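The Long Way to Pack a Box

Carolina Baptista starts her shift at 7 a.m. by throwing things away. On the screen in front of her are the runs recorded overnight, each one a short attempt by a simulated arm to handle bottles on a table. She plays them at four times normal speed with her finger on the delete key. By the time the rest of the Fadum office arrives she has usually lost a fair part of the night's work, and she doesn't seem to mind.

Fadum builds training sets for companies that want robots to do packing. The current job, known in the office as Cordeiro, is a set of 1645 accepted runs on one bench layout. Every run has to be steered by a person from start to finish. The learning system, Stindia, gets the joint positions, the gripper commands and the rendered views, and from those it has to work out how to move when it meets a layout it hasn't seen.
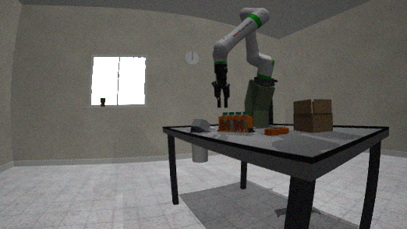 Most of the steering is done by Cristóvão Leitão and Madalena Patrício, who sit side by side with hand controllers and don't talk much. A run takes them 38 seconds when it goes well. Leitão used to drive a forklift and says the two jobs have one thing in common. "You look at where the load is going, and your hands do the rest. If I look at the gripper I miss."

Patrício is slower, and her runs are rejected less often. She comes in high over the target, stops, and then goes straight down. Leitão prefers to come in at an angle. Joana Salgado, who manages the project, wants both styles in the set. In an early batch all the examples came from one operator, and the trained system copied his habits, including a small hook to the left before every grasp that served no purpose at all. It took 2 weeks to trace it back to him.

The room the arm works in exists only in software, and it is kept deliberately ordinary. It has beige walls, a tiled floor, a window and a clock. Salgado's team moves the viewpoint and changes the items on the table between batches. Bottles are a good test, she says, as they stand close together and leave little space for the fingers. Cardboard is harder on the software. A flap that bends properly is expensive to compute, so theirs are stiff.

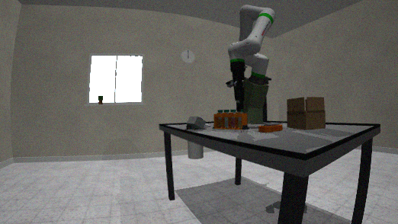

Simulation render: Fadum

Rules for what counts as a good run fill 40 pages. Leonor Arruda wrote them and is still changing them. A run is thrown out if the gripper touches an item it wasn't meant to touch, or if the operator pauses too long in midair. A dropped bottle can stay, provided the operator goes back and picks it up. Arruda fought for that one. Her view is that a system trained only on clean work has no idea what to do after a mistake.

The client, Rader, plans to try the trained system on a real arm in June. Salgado expects trouble with friction, which is always a little wrong in simulation, and has set aside money for more recording afterward. Meanwhile the operators have asked for better chairs. Two are due on Saturday, when Leitão has agreed to come in and sign for them.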